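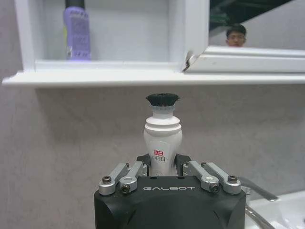

*A white brush with short black bristles.*

Kondow residents will pay 99 cents more a week for water from August, council has decided, after a debate longer than most showers.
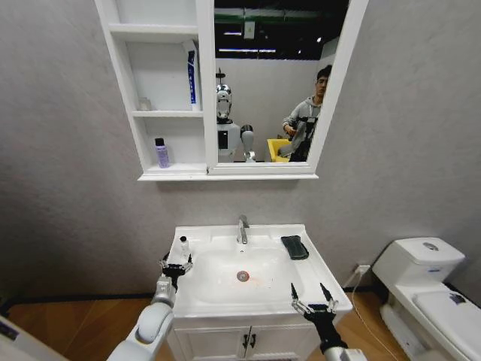
*A bathroom sink and mirrored cabinet.*

The rise covers 688 metres of new main along Ruddock Road, where the old one has burst 4 times this year.
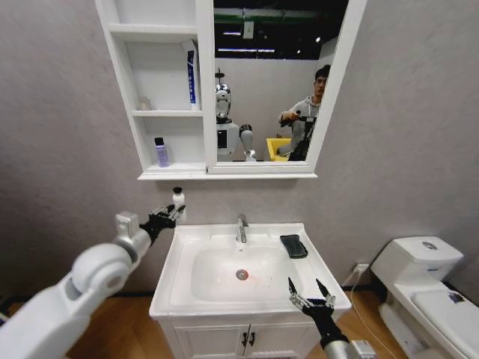
*Basin with a single-lever tap.*

Cr Emlyn Gronow voted against it, then asked when his street would be done. 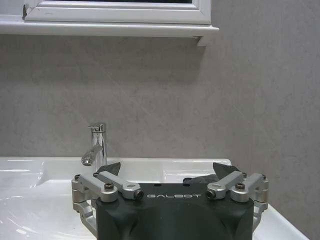 He was told seven years. Idard Street is already on the list, behind the bowling club.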